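Search this site Search Go

Drellmont Community Kitchen: progress report to the Pruvost Fund, January

Dear Bernadette,

Thank you so much for your patience with us over the holidays. I am happy to say that the cookery evenings are properly under way again, and that all 8 places on the Friday course are taken, with a waiting list that Chia-jung is looking after very kindly (she has rung everyone on it herself!). We have spent the first half of the grant, mostly on hire of the hall at Noltberg, ingredients and bus fares.
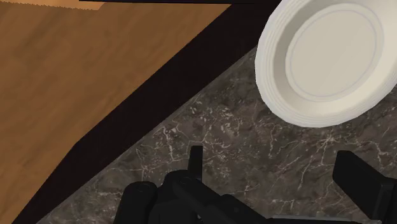 Our thoughts have also turned to the new teaching room, where your money will go furthest. Thierry and Vittoria have been round three builders and come back with two quotes, and the one from Hurkness is the better by a fair way, though they can't start until March. What we keep coming back to is a warm, honey-coloured wooden floor with plenty of grain in it, and stone close by for the working side, and everybody who has been asked seems pleased with that. Vittoria would still like something paler, and we have promised to talk it over once more before anything is ordered.

The recipe booklet is slower than I hoped. Nhàn has 30 recipes typed up and 6 still to test, the dumplings among them, which have been argued over at some length. We would like to move the printing money to the spring, if you are content with that. I will send the receipts separately.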